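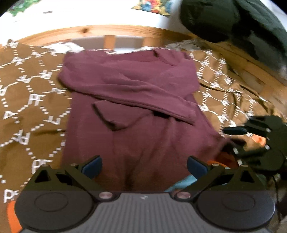 Muthoni had been folding for an hour when her brother rang from Kevness to ask whether she had found the keys.

"What keys?" she said.

"To the shed. Dad says they were in a pocket."

"Which pocket?"

She heard him turn away and ask. There was a long answer she couldn't make out.

"He doesn't know," Obadia said. "Something with long sleeves."

Nearly everything had long sleeves. Their father had felt the cold since October and had taken to wearing two jumpers indoors. Now he was staying with Obadia for good, and the house had to be cleared before the new people came. They had paid 300 for the wardrobe and didn't want anything left inside it.

She put the phone on the pillow with the speaker on and went back to the maroon one. It had no pockets. She knew that, but she patted it down all the same, then brought the other sleeve across, turned up the bottom and pressed it flat with her hands. He had worn it to her wedding under his suit jacket, and her mother had not spoken to him until the cake was cut.

"Are you still there?" Obadia said.

"I'm folding."

"He wants to know if you've got the red one."

"It's maroon. Yes."

"He says don't send it with the rest. He says bring it."

She had a bag open on the floor for the charity shop and a box by the door for Kevness. She looked at both of them and then laid the jumper on the chair, on top of her own coat.

"Tell him I've got it," she said. "And tell him to think about the keys."

She found them just after four, in the bathroom cabinet, in a mug with 2 old razors and a comb. By then Obadia had rung off. She put them in her coat pocket, moved the jumper to the other arm of the chair and started on the shirts.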